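Tue 26 May
Notebook, bench 2. Kurian tile adhesive, open time and pull-off
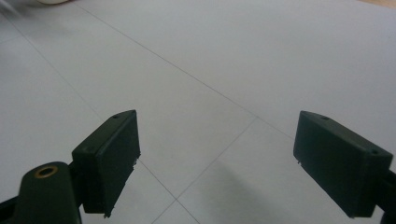 Sơn Mai asks whether the September pull-off values were taken with the old Plaslow primer, in which case they should not share a table with the new ones. They were. I have split the table and marked the old rows P.

Set-up as before: porcelain on screed slab, notched trowel, bed left open before placing the tile, dollies glued on with the two-part epoxy. Slab moisture checked first and within limits.

Pulls so far, in newtons on the small dolly:
Short open time: 1,189. Clean break in the adhesive, full coverage on the tile back.
Long open time: 553. Break at the tile face. Skin had formed on the ridges and the trowel lines were still readable on the slab side.

The short value looks right against the P rows. The long one is lower than I expected from the Fedus data sheet, but their sheet uses a smaller notch and a closed room. Ours had the door open all morning. Draft matters more than temperature here, as far as I can tell from the skinning.

Batch 176 came up stiff at the stated water ratio. Let it slake, remixed, no water added. Usable after that but it dragged under the trowel. Bag had been open since last week, folded over and clipped. Do not use the rest for pulls. Fine for the practice boards.

Load cell zero drifted a little between pulls. Re-zeroed each time. Brandatov gauge reads slightly under the cell at the low end and agrees at the top, so the cell stays as reference.

To do:
Repeat long open time with door shut.
Mix from a fresh bag, same water, note the slake time properly.
Back-butter one row for comparison.
Cut more dollies off the old tiles with the heat gun, clean faces with the wire wheel.
Ask Kurian which trowel they used for the printed open time.

P rows stay in the file until the repeats are in.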